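I finally replaced the seals and the film on our old windows, and I want to write about the kit I used, because when I was looking for opinions I found only advertising. The kit is the Nilix secondary glazing kit, the bigger one of the two sizes. I ordered it from Skovis, who sell windows and parts for windows and also send the kits by post. I paid for it myself.

First, the situation. We live in Skallunholm, on the side of the hill where the wind comes. The house has timber frames with single glass, and replacing all of them with proper double glazing was quoted to us at a price I prefer not to repeat. We will do it one day, room by room. Until then I wanted something for the kitchen and the back room, where in winter you can feel the cold air on your hands when you stand near the glass.

## What you get

The box has clear acrylic panels, a magnetic strip in white, a second strip of steel tape that goes on the frame, a roll of foam seal, a small plastic squeegee and a booklet. The panels come bigger than you need and you cut them to size. Everything was packed well, with a protective film on both sides of the panels. My only complaint about the packing is the tape on the carton, which was so strong that I nearly cut into the first panel with my knife. Open it from the short side.

The booklet is clear, but the letters are very small. There are good drawings for a square window. For a window with a deep sill, like mine, there is one drawing and it is not enough. I had to think for an evening before I understood that the steel tape must go on the inner edge and that the sill can stay as it is.

## Fitting

I did the kitchen window first. Measure at the top, in the middle and at the bottom, because an old frame is never the same width everywhere. Mine was 2 mm narrower at the bottom. I cut the panel for the narrow part and let the foam fill the rest, and this works fine as long as the difference is small.

Cleaning the frame takes longer than you expect. The booklet says to wipe with alcohol, but on old gloss paint I would first wash with sugar soap, rinse, and let it dry overnight. I skipped the washing on one side and the steel tape started to lift at the corner after a few days. I took it off, washed properly, and put new tape. There is enough spare in the roll for one mistake of this kind, not for more.

Cutting the acrylic is the part I was afraid of. You score it several times with the knife along a metal ruler and then you bend it over the edge of a table. Go slowly — the sound when it breaks is loud and not nice, but the edge was clean. The magnetic strip then clips over the edge of the panel. It is stiff when cold, so leave it in a warm room for some hours before you begin.

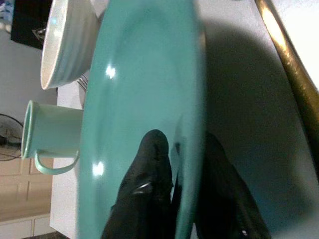
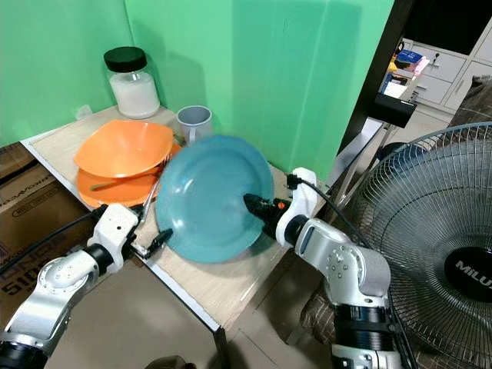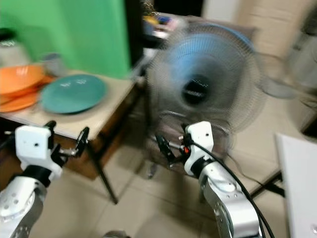
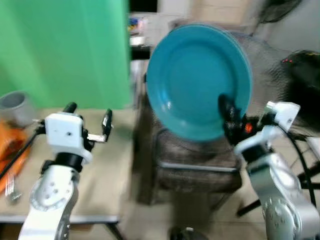

The back room went faster, as I already knew the order of the work. There the window opens inward, and I had to move the handle plate a little so the panel could pass behind it. If you have this type of window, check the handle before you order anything. Skovis has a page with measurements, but the depth of the handle is not on it, and I think it should be.

## In use

I have had the panels up through one winter. The draught near the glass is gone in both rooms. On cold mornings there used to be water on the inside of the glass and a small pool on the sill, and now there is only some mist in the lower corners, which I wipe away when I take the panel down. I can't give a number for the heating. We also changed the curtains in the same season, so it would not be a fair comparison.

The noise from the road is lower too, but please don't expect much. The truck that passes before six in the morning is still a truck. Voices and ordinary cars I hear less.

For looking out, the acrylic is almost as clear as glass from the front. From the side, in low sun, you see a slight wave in it. My bigger worry is scratches. I made one with a dry paper towel in the first week and it is still there. Use a soft cloth and a lot of water, and no spray with ammonia, which the booklet also mentions on its last page where you may not look.

Taking the panels off in April was easy. They stand behind the wardrobe now with the old bedsheet between them. The steel tape stays on the frame, and as it is white you notice it only if you know.

## Compared with Lightfoot

Before Nilix I tried the Lightfoot shrink film, the kind that you stick on and heat with a hair dryer. It costs much less, and for a rented flat I would still choose it. But you throw it away every spring, it took some paint with it from my frame, and you can't open the window until the season is over. With the magnetic panels I can air the kitchen after cooking — for me this alone is worth the extra money.

## Small notes

- The foam seal is grey. I would like it in white also.
- The squeegee is too soft to be useful; I used my own.
- Skovis answered my email about the spare tape in two days, politely, and the tape costs extra.
- For very wide windows you need a helper to hold the panel. Mine I could do alone.

I give it four stars out of five. The missing star is for the drawings and for the handle measurement. I will order one more kit for the bedroom before it gets cold again, and I will wash the frame properly this time.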